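Cowie Street Branch Library: Quarterly Progress Report to the Memard Fund

Reporting period: second quarter of the grant, ending in February
Grant purpose: conversion of the local history catalog from cards to searchable records

1. Status

The card catalog held 1,334 entries at the start of the grant. Of these, 517 have been transcribed, checked against the shelf and loaded into Todemia, the catalog software named in the application. The target for the end of this quarter was 600. The shortfall comes mainly from the pamphlet drawers, where many cards carry two or three shelf marks from successive renumberings. Each of those has to be settled at the shelf before a record can be made.

Transcription runs at 30 cards per session when the cards are typed. Handwritten cards go at half that rate. Two sessions a week have been held throughout the period, apart from a two-week closure for heating repairs.

2. Data quality

A second reader checked 200 finished records against the original cards. Errors fell into two groups: wrong dates, mostly the date of a reprint entered as the date of first issue, and family names spelled differently on the card and on the title page. The transcription guide now states that the title page governs and that the card spelling goes in a note field. Records made before this change are being corrected in batches.

Place names remain a problem. Several townships were merged or renamed between the oldest and newest cards, and the software accepts only one form as the heading. The current name is used, with the earlier name added as a cross-reference.

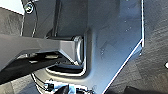

Branch staff asked for comments on the trial version at the front desk. One reader wrote that the search was quicker than the drawers but that she could no longer see what sat next to a card, and asked whether results could be listed in shelf order. The supplier, Zuvero, has confirmed that this is a display setting. It was switched on for the public terminals in the last week of the period.

3. Budget

Spending is within the approved lines. The software license was paid in full in the first quarter. Staff hours are slightly under plan as a result of the closure. We ask permission to carry the unspent hours into the third quarter under the same heading.

4. Next quarter

The pamphlet drawers will be finished before work begins on maps. Map cards give scale and sheet number in no fixed order, so a separate entry form will be drafted and tested first. The parish registers index stays on paper until its copyright position is clear. No change to the end date is requested.

Contact the branch office | © Cowie Street Branch Library | Back to top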